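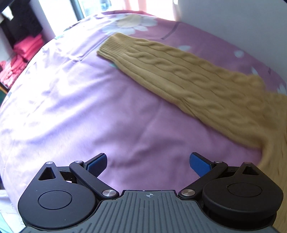 Pull en laine qui feutre aux coudes : faut-il changer de programme de lavage ?

Il faut surtout baisser l'essorage. Le feutrage vient du frottement et des changements de température, pas tellement de la lessive. Programme laine à froid, essorage minimum, et le pull retourné à l'envers dans un filet.

Question posée par Jannik Reuter
Bonjour à tous. J'ai trois pulls en laine que je porte beaucoup au travail. Depuis août, deux d'entre eux sont devenus durs aux coudes et un peu plus courts. Je lave à 30 degrés, programme « délicat », avec la lessive Darnik. Est-ce que je peux encore les récupérer ? Merci d'avance pour vos conseils.

Réponse de Hauke Hollmann (34 votes)
Bonjour Jannik. Si la laine est vraiment feutrée, elle ne redevient pas comme avant, il faut le savoir. Mais on peut gagner un peu de longueur. Je mets le pull à tremper dans l'eau tiède avec une cuillère d'après-shampoing, 12 minutes, puis je le presse dans une serviette sans le tordre. Ensuite je le pose à plat et je tire doucement, d'abord les manches, ensuite le corps. J'ai récupéré deux centimètres de cette manière sur un gilet. Attention aussi au programme « délicat » : sur ma machine il tourne beaucoup plus que le programme laine.

Réponse de Uwe Stöcker (2 votes)
Moi je lave tout à la main et je n'ai jamais eu de problème.

Réponse de Joscha Harms (12 votes)
D'accord avec Hauke pour le trempage. Regardez aussi l'étiquette, la laine traitée « superwash » supporte mieux la machine.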